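Barros sets budget for two-arm folding cells at its Ondedach garment returns site

Barros has approved a budget for robot folding equipment at its Ondedach returns site, with the first order due to be placed in October. The cells will be bought from Valtard, and Dekis will handle installation planning and staff training.

The site handles 3,232 garments in a normal week. Shirts are the first category in the plan.
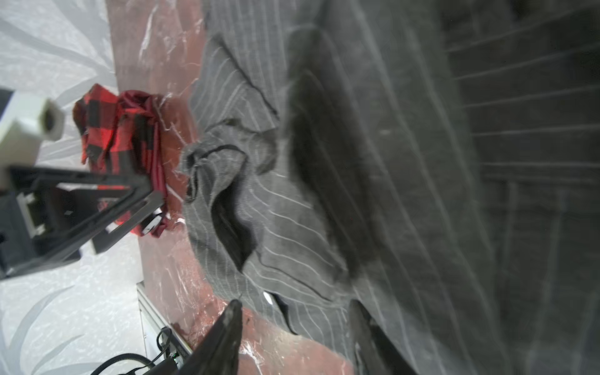
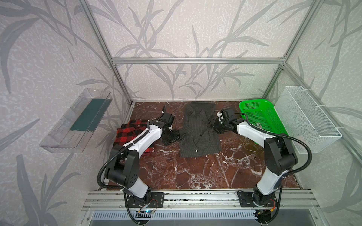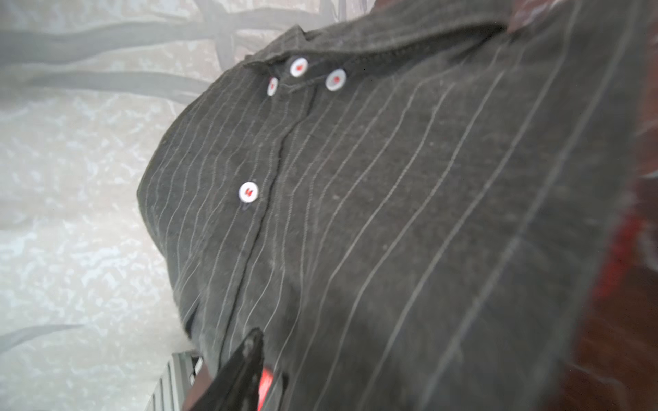 Two-arm work on pinstriped and checked clothing.

The first phase pays for two cells, spare gripper fingers and 20 hours of training for each shift team. Barros has also set aside money for cabling, guarding and a change to the floor layout – costs that were left out of an earlier plan and had to be added back.

Each cell will be judged over 108 working days. Barros will record how many garments are finished without help, how long stoppages last and what is spent on parts. A second order depends on those records, and no price has been agreed for it.

Around 200 garments will be kept aside as a fixed test set, so that results can be compared from month to month. Manual folding will carry on alongside the cells throughout the first phase.

Suppliers of tables, baskets and shelving who wish to quote for the second phase should write to the Barros purchasing office.

Contact | Press office | Copyright Barros. All rights reserved. | Back to top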